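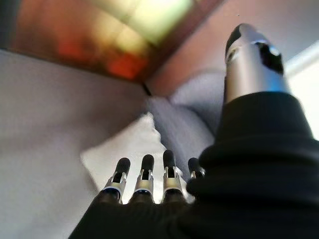 Grunura Soft Furnishings – README

Grunura is a collection of pictures and short notes about cushions and other soft things that people keep at home and move many times a day. This file explains what is in the folders, how the notes were written and what you should check before you use them.

Contents

The collection has 1068 entries. Each entry is one picture and one text note of the same name. The notes are in plain text, UTF-8, with one fact on each line. There are 7 folders:

cushions
pillows
throws
blankets
seat pads
covers without filling
mixed

An entry goes to "mixed" when two or more kinds are visible and none of them is clearly the main one. If a cushion is the main thing, the entry stays in "cushions", also when a blanket lies next to it.

What the notes say

The first line gives the kind of item. The second line gives the color, in common words only: white, gray, dark blue. We do not use shop names for colors, such as "ivory" or "oat", as our writers did not agree on them. After this come lines for shape, position and surface, when they can be seen.

The word "soft" is used when the item has visible folds or dents. The filling is never named. In version 1 some notes said "feather" or "foam", and these words were removed in version 2.

Cushion or pillow?

This was the most difficult question for us. In our rules, a pillow is for sleeping and lies on a bed, and everything else is a cushion. When the furniture under it is not visible, we write "cushion". You may prefer another rule – in this case please search in both folders.

Focus

Many items are a little out of focus. We kept them, and the note has a line "focus: soft". Please do not read small details like seams or zippers from these pictures.

Known problems

White items are more frequent than any other color. Very large blankets are often seen only in part, so the shape line is missing. A few notes from the Zamani part still use British spelling ("grey"), and a search for "gray" will not find them.

Sources

The pictures come from two places, Skendus and Jelterness. The place is written in the last line of every note. Notes are limited to 2000 characters, but most are much shorter.

Corrections

Please send the entry name and the line you want to change. Corrections are included in the next version, usually in September.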